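Wednesday, April — bench notes, Povari dye trials

Madder bath no. 2, Plollbridge water again. Kept it under a simmer the whole time, lid off. Color on the wool skeins much more orange than I wanted. Chalk probably, water there is hard. Cotton strips came out a weak salmon, not worth keeping except for the swatch book.

Things to fix before the next bath:

1. Weigh the roots AFTER grinding. I weighed before and lost a fair bit in the mill.

2. Strain twice. Bits of root stuck in the wool, took ages to pick out. What I'm after is a deep red-brown, like old turned bedposts with a gloss on them. 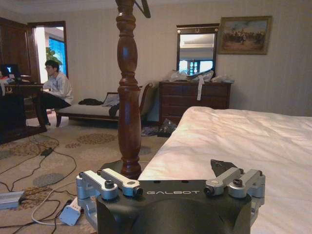

3. Alum pot needs a new label, the old one has washed off. Same for the tartar.

Undyed stock

The Abdella wool is nearly gone, 5 skeins left. Noko sent samples of theirs, which feel greasier, so scour first and scour long. Ran one through at 7 percent alum by weight and it took evenly. Left one unmordanted as a check.

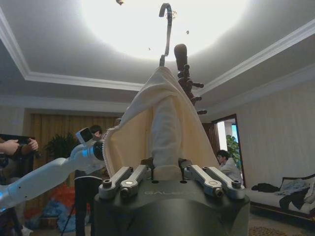 Naturals never start from the same white and I keep forgetting to write down the base shade. Noko is yellower than Abdella before anything touches it. An off-white like that cream garment on the hanger would pull any pale pink toward peach, so from now on a snip of undyed goes in the book beside every dyed one. Also stop judging color under the bench lamp — carry it to the window.

Rinse: three changes, last one with a splash of vinegar. Forgot the vinegar on the frist lot.

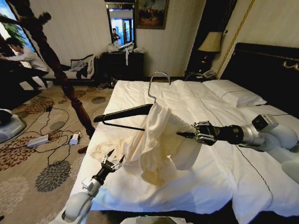
Can the spent madder bath be used again? Use it once more for pale shades, same day, then tip it. Left overnight in the warm it goes sour and the color goes dull.

Afternoon: iron dip on half of each skein, 20 seconds, out and straight into the rinse. Turned the orange to a decent brown. Longer than that and the wool feels harsh, dont push it. 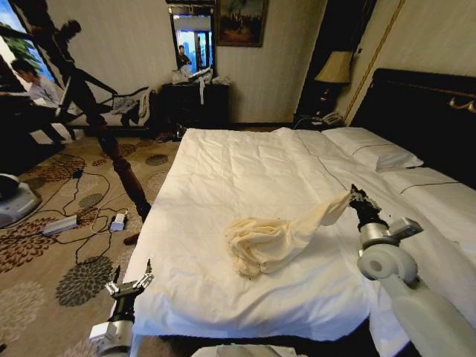
Drying is where I lose evenness. Skeins left in a heap hold water in the middle and the dye creeps to the folds. Anything bunched up like the cream cloth on the white duvet would come out with tide lines if it was damp and freshly dyed. So open each skein fully, turn it on the rod a few times in the first hour, no pegs. Keep iron stuff on its own rod, the drips spot everything.

Next: soft water for bath no. 3, same roots, same alum. Order tartar.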